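Subject: Re: [hinthorpe-tech] Breaker trips on kitchen circuit 5

> We reset it twice this week, both times at lunch. The panel
> schedule says circuit 5 is the break room only. Is the breaker
> bad, or do we need a new run? Abbasi quoted us for a new run
> and I'd like to know before June.

Don't sign the quote yet. The schedule is wrong - circuit 5 also feeds the two receptacles on the far side of the break room wall, where the copier is. I traced it from the Goltelthorpe drawings and confirmed with a tone tracer.

A 20 A breaker at 120 V gives you 2,400 W. A microwave that is sold by cooking output draws a good deal more than that number at the wall, so go by the input rating on the label.

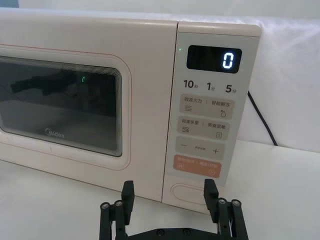

My clamp meter log has 1,302 samples from the lunch period. The peak works out to 3,000 W, with the kettle and the copier warmup overlapping. At that load a thermal breaker will hold for a while and then open, so I see no sign of a bad breaker.

Two changes before any new wire:

1. Move the copier to circuit 22. It has a spare receptacle by the door.
2. Correct the panel schedule. The Tatimico template in the shared folder is fine - use the second tab.

If it still trips after that, send me the time of day and what was running.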